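Section 4: Setting Up the Table and the Puck

Read this section before the first game of Rello and again whenever the set is moved to a different table. The instructions apply to sets 729 and 806. The two sets differ only in the length of the boundary tape.

Choosing a table

Rello can be played on any flat, smooth table large enough for the boundary tape. A plain, light-colored top is easiest to play on. Glass tops can be used, but the puck travels farther on glass and the short tape layout is not recommended.

Do not play on a tablecloth, on unfinished wood, or on a table with a center seam. If your table has a leaf, play at one end of it.

Caution: Do not use furniture polish or spray wax on the playing surface. Polish leaves a film that builds up on the base of the puck.

Preparing the surface

1. Clear the table and wipe it with a soft cloth and plain water. Dry it with a second cloth.

2. Put the puck down at the center of the table and give it a light push toward each end in turn. If it drifts to the same side both times, the table is not level.

3. To level the table, slide the thin shims from the Clunix bag under the low leg, one at a time, and repeat step 2. Do not stack more than 4 shims. If the table still leans, move it to another part of the room - old floors often vary a good deal over a short distance.

4. Lay the boundary tape. Start at a corner and press the tape down with your thumb as you go. Do not stretch it, or it will pull up at the ends overnight.

Placing the puck

5. Check the puck over. Run a fingertip around the edge and across the flat base. A nick you can feel will change the way the puck slides. See Section 7 for replacement.

6. Set the puck on its flat base near the center of the table, with the raised rim up. The rim is faint and runs around the upper edge, where the flat top meets the curved side. It shows best with light coming from one side.

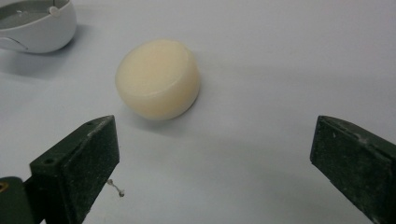
7. Look across the table at the level of the top and pick off any threads or lint near the puck. Even a short fiber can slow it or turn it if it gets under the base. Use your fingers or a dry brush. A damp cloth at this stage will leave streaks.

8. Let each player take 2 practice slides from their own end. Practice slides do not count toward the score. Return the puck to the center before the first turn.

Note: The puck has no markings on its top, so there is no front or back to line up. It may be turned to any position as long as it lies flat.

Between games

Wipe the base of the puck with a dry cloth after every game, and sooner if it begins to drag. Hand cream and snack grease are the usual causes. If wiping does not help, clean the table again as in step 1.

Boundary tape may be left in place on a table used only for Rello. On a dining table, lift it after play and wind it back on its card. Tape left down under hot dishes is hard to remove.

Storage

Keep the puck in the round well of the Kidden tray, flat base down. Do not store it on its side. Keep the tray away from radiators, sunny windowsills, and parked cars in summer.

Replacement tape and shims can be ordered from Pálfi using the card at the back of this manual. Write the set number on the card.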